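Why does a balloon float?

Search this site
Enter a word Go

Let go of a party balloon filled with helium and it goes straight up to the ceiling. Blow one up with your own breath and it sinks to the floor. Both balloons are made of the same rubber and can be the same size. The difference is in the gas inside.

Air is all around us, and air has weight. It is easy to forget this, as we are used to it. A large box of air one metre wide, one metre long and one metre high weighs over a kilogram. The same box filled with helium would weigh far less.

When something takes up space in the air, it pushes some air out of the way. The air pushes back, and this push is called upthrust. If the balloon and the gas inside it weigh less than the air they have pushed aside, the upthrust wins and the balloon rises. If they weigh more, the balloon falls.

You can feel upthrust for yourself in the bath. Push a plastic ball under the water and let go. Water is much heavier than air, so the push is much stronger, and the ball shoots up.

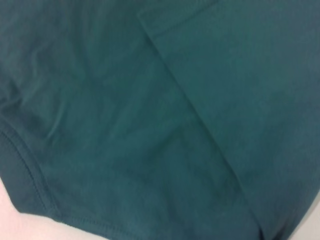
Hot air balloons work in the same way, but they have no helium in them. They use ordinary air that has been heated with a burner. Air, like all gases, is made of tiny particles that move all the time. When the air is heated, the particles move faster and spread out. Some of them leave through the open mouth at the bottom of the balloon, so there is less air inside than before, and what is left weighs less.

Try it: the bottle balloon

You need an empty plastic bottle, a balloon, a bowl and some warm water from the tap. Ask an adult to help with the water.

1. Stretch the neck of the balloon over the top of the bottle.
2. Stand the bottle in the bowl.
3. Pour in the warm water and hold the bottle still.
4. Wait for 3 minutes and watch the balloon.

The balloon should start to stand up. The air in the bottle has warmed and needs more room, so some of it moves into the balloon. Put the bottle in cold water afterwards and the balloon will droop again.

Words to know

Gas – a substance, such as air, that spreads out to fill whatever it is in.
Particle – a very tiny piece of something.
Upthrust – the upward push on an object in a gas or a liquid.

Written by Struan Urquhart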